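Olgate Chores: simulated two-handed tabletop tasks
README, last touched in March

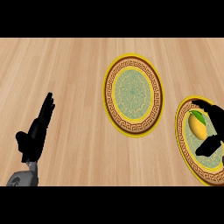
Every few months somebody announces that the home robot has arrived, and every few months we go home and do the dishes ourselves. Olgate Chores is our attempt to find out how far off the thing is, using jobs so small that no person would bother to call them jobs. Move the fruit from one plate to another. Put the cup down right side up. Close the drawer.

What's in it

205 episodes in simulation, spread over 17 tasks. Both arms are recorded in every episode, including the ones where only one arm has anything to do. Each episode has head-view video, joint positions for arms and hands, the commands sent, and a one-line instruction in plain English. The instructions were written by people in a hurry, and we left their spelling alone.

The fruit task (plate_to_plate)

Two matching plates, one mango, a wood-grain tabletop. The mango has to leave the plate it's on and come to rest on the other one. Plate positions change between episodes. A four-year-old can do this while talking about something else. Our baseline policy, Mokier, was given 30 tries and managed 4. Among the failures were several very confident placements onto bare table.

We count a try as done when the fruit is on the target plate and the hand has let go. The second half of that rule was added later.

Can it do chores yet?

No. It can do pieces of chores, in a simulator, with the lighting fixed and the cat absent. Nothing in here is washed, folded or put away in a cupboard that sticks. If you work on a shop floor, the closest match is part transfer between two fixtures, and you probably already own a cheaper machine for that.

Known problems

Frames are padded with black at top and bottom to make them square. Crop them or don't, but do the same at test time.
Hands are rendered very dark. Finger detail is poor, and contact labels should come from the simulator state, never from pixels.
The Ma split shares plate textures with training. Use the Hinton split if you want a number you can show people.
Simulated mangoes do not bruise. Please don't report gentleness.

License

Research and teaching use. Kitchen use is at your own risk, and we'd like to see the video.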